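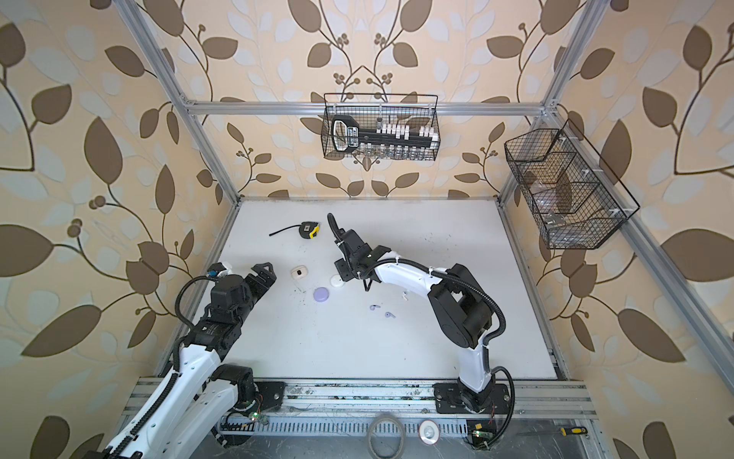
**How does a robot arm learn to pick things up?**

It copies a person. Someone steers the arms through a job again and again while a computer records every move.

At the Ellolari lab in Trurham, each try is called a *demonstration*. The team recorded 200 of them for one job: put an earbud back in its case.

## What the computer does

The computer looks for patterns. It matches what the cameras saw with how the arms moved next. This is called **imitation learning**.

## The test

After training, the arms worked with no person steering. They got 40 tries. Before each try, the objects on the table were moved to new spots.

| Training set | Tries that worked |
|---|---|
| 9 demonstrations | 0 of 40 |
| 200 demonstrations | 19 of 40 |

More demonstrations gave a better score. The arms still missed more than half the time. Most misses happened when an earbud lay on its side, because small round things roll when a gripper touches them.

## Words to know

- **Gripper:** the part of a robot arm that holds things.
- **Demonstration:** one recorded try, steered by a person.

The next test is planned for August and will use more earbuds lying on their sides.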